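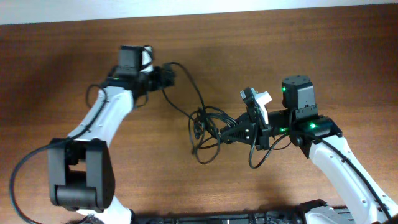 Okay, long thread coming about writing letters, because my niece asked me at dinner how you keep a friend for forty years when you live nowhere near each other, and I gave her such a mumbly answer that I've been chewing on it ever since. Get a cup of something.

My oldest friend is Jytte Brøndum. We met at school in Fendinley, we were inseparable and probably insufferable, and then she married and moved 1,378 miles away. I know the number by heart. Her husband looked it up on the day they left and said it out loud in the driveway, and I have held it against him (lovingly) for decades.

We promised to call every Sunday. I think we managed a month. There was always a baby crying at one end or a pot boiling over at the other, and we'd both hang up feeling like we'd gotten the leftovers of each other.

Then in August, out of nowhere, an envelope. Four pages, both sides, in green ink, and most of it was about a fight she'd had with a neighbor over a hedge. I laughed until I had to sit down on the stairs. I wrote back that night and we've been at it ever since.

What I should have told my niece first is that the hedge was the whole appeal. People sit down to write a letter and think they need news. You don't! Tell me what you had for lunch and who annoyed you at the post office. I can get the big events from anyone, but only Jytte will tell me her new shoes squeak so badly in the library that she's started going in her socks.

Second thing, and I feel strongly about it: don't apologize for being late. We wasted years of good paper on this. "I'm so sorry I haven't written, you must think I'm terrible," half a page of it, every time, and then the other one had to spend half a page saying no no, not at all. These days we start straight in the middle, as if one of us had only gone to put the kettle on.

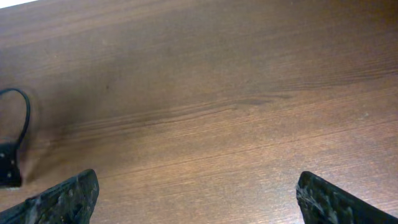 And write in pieces. I used to wait for a free evening, and of course a free evening never arrived, or it arrived and I fell asleep in it. Now I keep a letter going all week and add a few lines whenever something occurs to me. You can see the pen change color halfway down, and sometimes my mood changes too. Jytte says she likes those best because it's like having me stop by several times.

People always ask about supplies so let me get that over with. I use a Sandix pad, the plain one with no lines, and my handwriting slides downhill to the right like it's trying to leave the page. The envelopes come from Hauksdóttir, the little paper shop by the bridge. They're thin, a bit see-through, and I love them unreasonably. But I have also written on the back of a seed catalog, and once on a paper bag that had held plums. All of it got there.

Stamps: buy more than you think you need. The number of letters I have failed to mail over one missing stamp is embarrassing. Keep them in the same drawer as the envelopes, and keep your friend's address in there too, even if you think you know it. I once left off Jytte's apartment number and the letter went to a man named Svend Kragh on the floor below her.

Svend deserves his own post. He opened it by mistake, read enough to see it wasn't his, walked it upstairs, and told Jytte he was very sorry to hear about my knee. He's asked after my knee ever since. I send him a card at Christmas now. The knee is fine, Svend, if anyone is reading this to you!

A sadder part, but my niece should have it too. There were 2 years when I hardly wrote. My mother was sick, and I didn't have a sentence in me that wasn't about hospitals. Jytte kept writing anyway. She never once asked why I'd gone quiet. She told me about her tomatoes, and the choir, and a terrible haircut, and I read those letters in waiting rooms over and over until they went soft at the folds.

When I finally wrote back I put down six lines and thought it looked pitiful. She told me later it was her favorite letter of the lot. So if you owe somebody a letter and it's been so long that you're ashamed, please just send the six lines. I promise you they are not sitting there with a ruler.

Do I keep them? I do, in boxes, in no order whatsoever. When I moved apartments the Finutell movers lifted one and asked if I had bricks in there. Jytte keeps mine in a suitcase under the bed. We've talked about swapping someday so we can each read our own side, and we've both gotten cold feet, me especially. I was very sure of myself at 26.

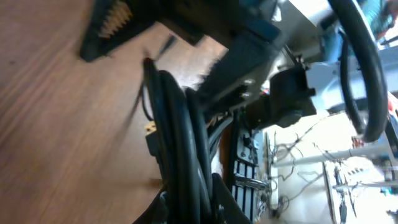

Black cables, light brown wood and two small silver screws.

Back to my niece. She said, fairly enough, that she texts her friends all day long and isn't that the same thing. And I don't want to be a grump about it, I text too, I text Jytte pictures of ugly lamps. But I couldn't tell you one thing we texted last spring, and I can tell you about the hedge.

If you'd like to start and don't have anybody in mind, try someone slightly out of reach. An old teacher, a cousin you always liked at weddings, the roommate who moved. Troels Juhl, who used to work the desk next to mine, wrote to his former piano teacher on my nagging and got back 12 pages and a photo of her dog. He was overwhelmed. He's still working on his reply, and I'm still nagging.

One practical thing I forgot up above: put a question in. Put it somewhere near the end, something small and easy to answer. Did you ever fix the gate? What are you reading? It gives the other person a place to begin, and beginning is most of the trouble.

Anyway, my niece went home with a pad, some envelopes and a whole strip of stamps, whether she wanted them or not. And I've got a letter to finish, I left it at the part where the bakery changed its rolls and I am not done being upset about the rolls. Tell me who you'd write to, I'd love to hear.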